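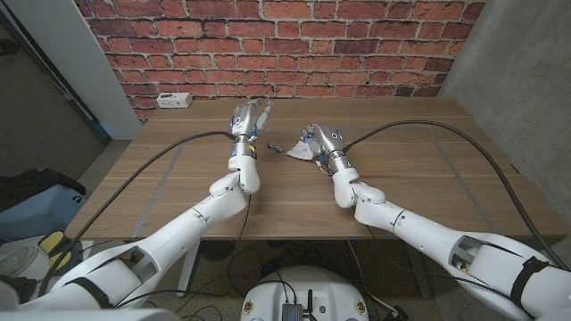
# Teaching a two-armed robot to handle a cloth by remote control

This is the guide I wish I'd been handed in September, when Rosalinda Macaraeg gave me the controller gloves and a login and then went to lunch. It covers one job: driving both arms through a cloth task yourself, by teleoperation, often enough and cleanly enough that the policy has something worth copying. It assumes the arms are mounted, the hands are calibrated and somebody has already shown you where the stop button is. If that last part isn't true, go and find somebody.

Our recording software is Umali and the training jobs run on Somby. If you use something else, the menus will differ and the mistakes will be the same.

## Before you touch the gloves

**Route the cables first.** Each wrist has a thick black cable, and each cable has opinions. Let them arc out to the sides and over the table edges, with enough slack that you can turn a wrist all the way in without feeling a tug. A cable dragged through the middle of the table will end up in your recordings, and the robot will faithfully learn to drag it too.

**Pick a cloth and stay with it.** Ours is a light one that crumples easily. A stiff new cloth springs back when released, and your first 20 recordings will be a study in springing back. Wash it once before you start.

**Decide what the start looks like.** For this task the cloth begins in a heap and there is a small object on the table near it. The arm has to pick up the cloth, open it out a little and lay it over the object. That's the whole thing. Write the sentence down and tape it to your monitor, or by mid-afternoon you'll be folding the corners neatly for no reason.

**Park the arms.** In Umali, choose *Session > Home both*. Wait for the second beep. The first beep means the software has received your request and is thinking about it.

## Recording a demonstration

1. Put on the gloves and hold your hands in roughly the pose the robot's hands are in. When you engage, the arms move to match you, and if you were scratching your nose they will try to match that.

2. Press the left pedal to engage. Move both arms an inch and back. If one lags, disengage and re-home. Don't record through a lag and hope.

3. Bring one hand in low over the cloth with the fingers pointing toward the middle of the table. Keep the other hand up and slightly open, well clear. The idle hand is part of the recording, so if you let it wander, you are teaching wandering. Honeylyn Estrella rests her spare elbow on a cushion, and her idle arm is the stillest we have.

4. Press the right pedal to start recording. Count one full second before moving.

5. Lower the hand until the fingertips just meet the cloth, then close. Go slower than feels natural. You can't feel the table through these gloves, and the table can certainly feel you. If you hear a knock, the take is spoiled.

6. Lift straight up, a hand's height. Pause. If only a few threads came along, put it down and try again *within the same take*. A calm second attempt is useful data. A panicked grab is also data, unfortunately.

7. Bring the other hand across, pinch a free edge, and draw the hands apart until the cloth opens. Stop before it goes taut.

8. Carry it over the object and lower both hands together. Open the fingers on both sides, lift, and return to the parked pose.

9. Count another second, then press the right pedal to stop. Mark the take *keep*, *retry* or *bad* right away. You won't remember later, whatever you believe about yourself.

## Resetting between takes

Disengage before you reach onto the table. Every time, including the time you're in a hurry.

Pick up the cloth and drop it from a low height. Don't arrange it. People have a house style of crumpling, and a policy trained on mine learned to expect a heap shaped like my idea of a heap. Iñaki Aranda came in to run the evaluation, crumpled the cloth his own way, and the robot sat over it like a man reading a menu in the wrong language. Swap who does the resets if there are two of you.

Move the object too. A few inches is plenty. Put it left of the cloth, put it right of the cloth, and let the cloth partly cover it now and then.

## When it goes wrong

**The fingers close but the cloth stays put.** You're too high. Lower the hand until the fingertips flatten the pile slightly.

**The hand picks up the object as well.** Fine as long as you set it back down before carrying on. Tag the take *retry*.

**The wrist stops turning.** You've reached the joint limit. Back out the way you came, or approach from farther outside next time. Twisting your own wrist harder only helps the physiotherapy business.

**Playback looks jerky.** Check your frame drops in the log. One of my sessions showed 3897 of them, which I had been blaming on coffee.

## How many, and when to stop

Do sets of 20 and then take off the gloves. Takes get worse well before you notice, and Bendik Hägglund, who reviews ours, can tell from the playback when somebody missed lunch. Delete anything marked *bad* before you upload, and leave the *retry* folder for him to sort.

Upload from *Session > Send to Somby*. Turn the arms off afterward and leave the gloves on the charger, left one on the left.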